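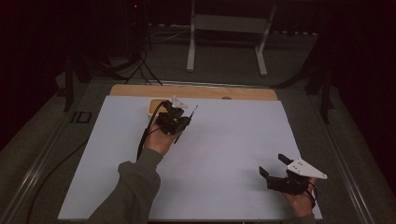 June 2, 2022. Table setup, Ullbridge room, second go at it. Want this surface sorted before the Plekex trays come in. White board is back on as the work surface, replaces the gray mat from May that kept curling at the corners. Board covers most of the table, bare wood only showing as a strip along the far side, the bit with the little round hole in it. Tray with the tan-yellow rim goes up near that far edge. Fine for reach, maybe a touch far if you're short in the arm. Leave it for now.

Measured board to floor at the left rail: 104. Right rail: 103. So it still leans, not much, but a marble rolls. Shimmed the right side with folded card, will want something proper. Navurell feet are on the list, 6 of them, not ordered yet. Somebody please order.

Trays. Shallow one beats the deep one, no contest. Deep one you're fishing around in the corners for washers and the wall's in the way. Shallow slides though when you bump it. Tried tape under, leaves gunk on the white. Try the thin rubber sheet from the Trevaskis box, cut to size, dont glue it.

Glare off the board: bad with the overheads on full, ok with the room dimmed. Keep them down. Matte film would be better, ask what's left on the roll.

Cleaning. Alcohol wipe takes off pencil and most of the marker. Does not take off the blue marker. Do not use the blue marker.

Cables on the floor by the left side want tying up before someone goes over them, same on the tall post. Velcro not zip ties, we cut the last lot off twice.

Sort run, washers to tray, 90 pieces mixed. Did the first half and stopped, the card shim had crept out agian. Start over once the feet are on.

To do
rubber under tray
matte film
order feet
re-measure both rails after
throw out old mat (check nobody wants it)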